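Jesgate Bread Notes: a README for the recipe collection

4 min read

Filed under: Baking, Open Recipes, Datasets 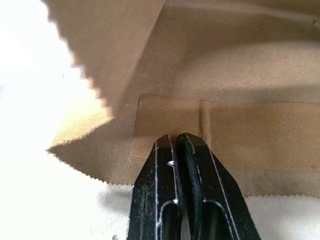
I started keeping these notes when my kitchen binder finally gave up its rings, and I'm so happy to be sharing them at last. The collection holds 918 bakes from home ovens, written down by me and by 26 neighbors and friends who were kind enough to let me pester them (some of you more than once, thank you!).

What's in it

Each row is one bake. You'll find the flour, the water, the salt, how long the dough rested, the oven setting and a free-form note from the baker. Please do read the notes — they're my favorite part, and a good many of them wander off into what people had for supper.

Flour names are kept the way the baker wrote them. Dristeck and Farudier turn up most often, and Sugiyama is mostly in the milk breads. Oven settings are in Fahrenheit. Matěj Vaněk sent his whole rye series in Celsius, so I converted those by hand, and if you spot one that looks silly please tell me.

Things to watch out for

Rest times before version 2 were sometimes entered in hours and sometimes in minutes. I've fixed the ones I could figure out and left the rest blank. Sourdough is heavily represented and flatbreads hardly at all, so please don't take this as a picture of how everybody bakes.

Using it

Open the plain text file in any spreadsheet program, with tabs between the columns. If you'd like somewhere gentle to begin, sort by oven setting and look at the sandwich loaves baked at 325 — they're soft and forgiving, and lovely with soup.

Share it, change it, print it for your aunt. A mention of Jesgate is plenty of credit. The next batch of bakes goes in sometime in October, and I'm still hoping for more flatbreads.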